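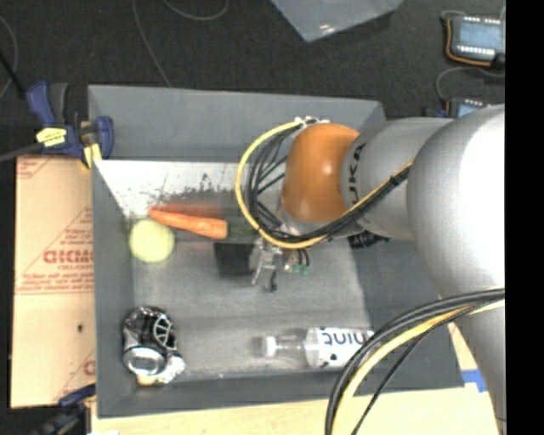

Danby Kitchen Shop Puts the Humble Bin Back to Work, With 40 Free Sorting Evenings

DANBY, October 2026. Hi, I'm Lavanya Sundaram, and I run Grandham, the little kitchen storage shop on the corner by the old post office. I usually leave announcements to people who are better at them, but I'm too excited about this one to hand it over!

Starting this month we're hosting 40 free evenings on sorting and storing root vegetables at home. Carrots, beets, parsnips, turnips, whatever you've got too much of (and if you garden in Danby, you've got too much of something). Each evening runs a couple of hours, and we keep the groups to 10 people so everybody gets their hands in.

The whole thing grew out of one big gray bin. I'd gone through every pretty basket and crate in the shop, and I kept coming back to the plain one with the wide sloping sides and the flat bottom. Drop a carrot in there and you can spot it from across the room, bright orange on all that gray. The bottom scuffs, sure. I like it better scuffed, and I've stopped pretending otherwise to customers.

So that's what we'll be using. You'll tip your vegetables in, pull out anything soft or split for soup, and set the sound ones aside for packing. Leave the dirt on, please! I know it's tempting to scrub. We'll trim the green tops, talk about damp sand versus sawdust, and try to settle the garage or basement question, which got pretty heated when I ran a practice evening in July.

Our friends at Rikitz are lending the long tables, and the Kocabaş bakery next door is sending over bread for the soup pot. I've promised to save them the ugly parsnips in return.

You don't need to buy a thing. If you fall for the bins, they'll be for sale with $5 off for anyone who comes to an evening, but a cardboard box from your own garage will do the job just fine and I'll happily tell you how to line it.

To save a spot, stop by the counter or call the shop and ask for me. Bring one bag of vegetables, an old towel and shoes you don't mind getting muddy. Kids are welcome with a grown-up. If you're writing about the evenings for a paper or a newsletter, come along to any of them and stay for soup.

Contact: Lavanya Sundaram, Grandham, Danby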